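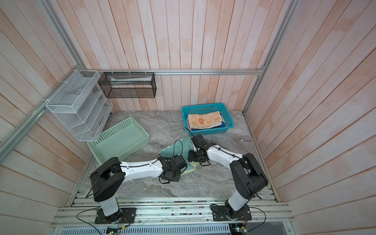
Handtücher am Nachmittag, das türkise mit der hellen Unterkante ist gerade dran

2023-08-11

Liebes Tagebuch, heute war Handtuchtag, und ich bin immer noch ganz beschwingt! Ich weiß, das klingt albern. Aber ich habe seit Wochen keinen Nachmittag mehr gehabt, an dem am Ende alles so schön dalag wie heute.

Angefangen hat es damit, dass ich gestern endlich den großen Schrank ausgeräumt habe, den ich seit Dezember vor mir herschiebe. Was da alles zum Vorschein kam! Zwei Waschlappen von der Reise nach Aguiar, ein Strandtuch mit einem Loch mitten drin und ganz hinten mein Orange-Cremefarbenes mit den kleinen Comicgesichtern, das ich schon verloren geglaubt hatte. Ich habe richtig laut gerufen vor Freude. Jetzt liegt es gefaltet im türkisen Korb auf dem blauen Handtuch, und die beiden zusammen sehen so fröhlich aus, dass ich mir vorgenommen habe, sie auch im Schrank so übereinander zu legen.

Der mintgrüne Korb ist leer. Ein leerer Korb ist doch etwas Herrliches! Dabei hatte ich vor, nur einen zu kaufen, aber Mint und Türkis standen nebeneinander im Regal und ich konnte mich nicht entscheiden (8 Euro das Stück, das ging gerade noch).

Das Falten selbst habe ich mir bei Henrique Bastos abgeschaut, der früher in der Pension Tatirari die Wäsche gemacht hat. Er faltet erst längs in Drittel, dann einmal zur Mitte und noch einmal zu, und die offene Kante kommt nach hinten. Ich hatte immer nur halbiert und wieder halbiert, und dann passte nichts ins Fach. Mit den Dritteln geht es wunderbar – unser Fach ist 60 Zentimeter breit, und es bleibt sogar noch Platz für die Waschlappen. Vasco Carrilho meint, man müsse rollen, dann sehe man alles auf einen Blick. Wir haben am Telefon ewig darüber geredet, und ich glaube, ich habe ihn fast überzeugt. Nächste Woche will er es mit seinen Badetüchern versuchen. Rollen darf er die Gästetücher, die sind klein genug.

Das Türkise ist übrigens mein Lieblingsstück von allen. An der Unterseite ist der Rand blassbeige, das sieht man erst, wenn es angehoben wird, und beim Falten weiß ich dadurch sofort, welche Seite nach innen gehört. Zerknüllt macht es nicht viel her, aber sauber gelegt!

Über die Ablagen freue ich mich auch noch jedes Mal. Links an der Wand der weiße Drahtkorb mit den vier schrägen Fächern, mit weißen Kabelbindern festgemacht, und hinten der schwarze. Im schwarzen liegt noch die weiße Packung, die könnte ich morgen mal wegräumen. Und die rosaweiße Holzmaserung an den Wänden – ich hatte sie mir viel kitschiger vorgestellt, jetzt mag ich sie richtig gern, gerade neben dem grauen Marmormuster der Platte.

Für morgen: das Strandtuch in Putzlappen schneiden, Henrique nach den Spannbettlaken fragen (davor graut mir ein bisschen) und Vasco die beiden Waschlappen mitgeben. Jetzt Tee und ins Bett.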